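Fokelport Two-Arm Bench Kit: Evaluation Progress Report

Prepared by: Carmela Calvo
For: Zahira Kwok, Equipment Programme, Nair
Period covered: June to August

1. Purpose of the report

Nair is funding a review of the Fokelport two-arm bench kit to decide whether it should be offered to the smaller workshops in its equipment loan scheme. The second period of the review has now ended. The report sets out what was done, what remains, and what we ask of the programme before the final period begins. Purchase terms are covered in the separate note sent in June and are repeated only where they have changed.

2. Summary of position

The kit is assembled and in daily use. Calibration, the handling trials and the first round of data recording are complete. The endurance run has started but is behind plan by nine working days, owing to a late delivery of spare servos. Spending is within the approved amount. No change to the end date is requested.

3. Installation

The kit arrived in four crates. Assembly by two people took three working days, against the two days stated in Fokelport's guide. Most of the extra time went on cable routing. The guide shows the cables tied along the lower links, but with the arms mounted on opposite sides of the table this left too little slack at full reach, and the ties were moved twice. Fokelport has been told and has promised a corrected drawing.

The control software was installed from the supplied drive without difficulty. One update has been applied since. It changed the default joint limits without listing the change in the release notes, and we now save a copy of the limits before any update.

4. Handling trials

The trials use household items, as agreed, so that the results can be compared with those from the Besten single-arm kit reviewed last year. The plate task asks an arm to approach a plate from above, grip it by the rim, lift it and set it down at a second position. Plates are presented at two heights, on the work surface and on a box. Bowls and potted plants are kept on the table as obstacles to be left alone.
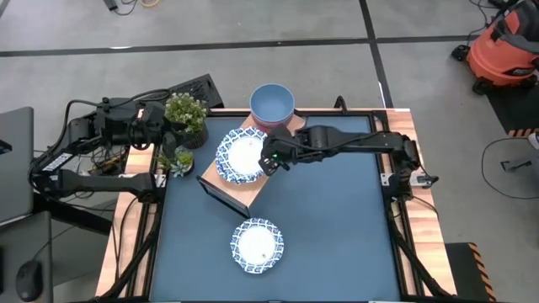
5. Results to date

The plate task was attempted 376 times. Results are given here in general terms; the full tables are in the data folder.

Grip from above on a flat plate: acceptable at slow speed. Most failed attempts were caused by the fingers closing too high on the rim and slipping off during the lift.

Grip from above on a raised plate: better than the flat case, as the fingers can pass below the rim without meeting the table.

Two-arm handover: poor at first, then acceptable after recalibration. The handover depends on both arms sharing the same table origin, and a small error in either base shows up at once. The guide treats this step in a single paragraph. It needs a page.

Obstacle contact: low. The arms kept clear of fixed items when the items were entered in the layout file. Items moved after the file was saved were not avoided, which agrees with the specification but should be made plain to borrowers.

Repeat positioning was checked before and after each block of trials. Drift was within the stated limit on the right arm. The left arm went outside it on two occasions, both after long runs at full payload, and returned to normal after re-homing.

6. Recording and wrist cameras

The kit is sold with a recording package that stores joint positions alongside video from an overhead camera and from a camera at the wrist. We have tested it over 25 sessions. The files open in the common tools and the time stamps agree well enough for review work. Dropped video was seen in three sessions, all with the storage drive more than half full.

The wrist view is the more useful of the two for diagnosing a failed grip, and the less useful for working out where the other arm was at the time. A wide view takes in both fingers and a good deal of the room behind them, but anything moving quickly near the middle is blurred at the default shutter setting.

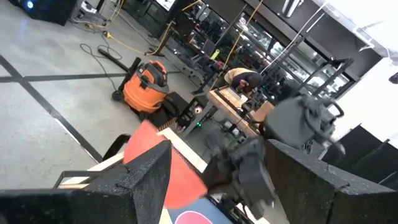

A shorter shutter time reduces the blur at the cost of a darker picture, and with the lighting we have there is little room to go further. Borrowers with dimmer workshops will meet the problem sooner. We suggest that the loan pack includes a lamp on a stand — the cost is small against that of the kit.

7. Faults and support

Three faults were reported to Fokelport in the period: a noisy wrist servo on the left arm, a loose connector on the right gripper, and a licence warning that appeared at start-up. The connector and the licence warning were dealt with by email within a day. The servo was replaced under warranty, but the part took 27 days to arrive, and the endurance run could not begin without it.

The local agent, Ulovard, now says it will hold a set of spare servos in stock. We have asked for this in writing.

8. Endurance run

The target is 2,000 cycles at half payload with both arms working. Daily checks cover servo temperature, finger wear and fixing torque. It is too early to report a trend.

9. Work for the final period

Complete the endurance run and inspect the gearing.
Repeat the plate task with a second operator working only from the printed guide.
Test the replacement fingers.
Draft the loan pack, including the layout file warning and the handover procedure.

10. Decisions requested

Approval to buy one spare servo set from the contingency line, whether or not Ulovard confirms its stock.
Approval to add a lamp to the draft loan pack.
A named contact at Nair for comments on the borrower's guide, by the end of September if possible.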